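Coding the oral history cards

Surkum is a small archive of recorded talks with queer migrants and their families. I have been indexing it since last December. The first batch is done: 160 interviews, 803 subject cards. These are notes on how the cards are coded.

Each card carries the speaker's own word for their identity, in the original language, then an English gloss. The gloss is never searched alone. An early index, Jevo, stored only the gloss, and 4 separate terms ended up under "gay." Two of them describe a role in the household and say little about attraction.
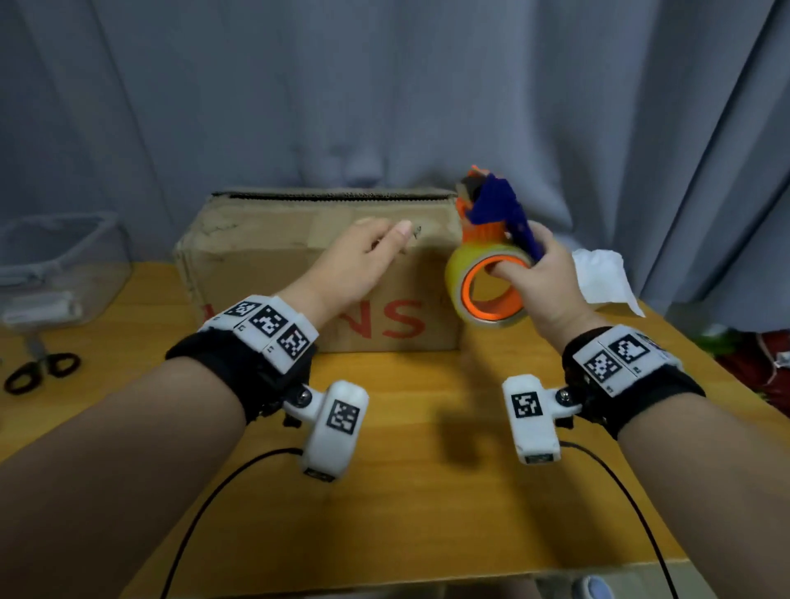
Why keep the original word if most readers can't read it?

The original word lets a later indexer correct the gloss. Once it is dropped, the only way back is to listen to the tape again.

Family terms get the same treatment. "Aunt" in the Bednárik interviews can mean a blood relative, a landlady or an older friend who took someone in. I code the relation as the speaker explains it and leave the field blank if they don't explain it.

Names are held in a separate file. A speaker may be out to a sister and to no one else, so consent is recorded per passage. The full set now has 2,568 passages, and the closed ones do not show up in search results at all.

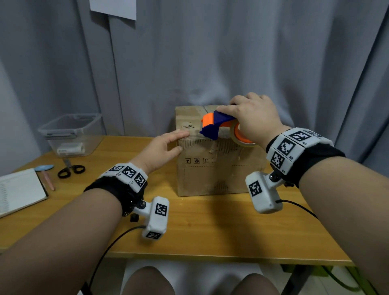
Open problems

Venness, the search tool, sorts accented letters after Z. Terms that speakers use as a joke have no code yet. I am testing a plain "tone" field on the second batch.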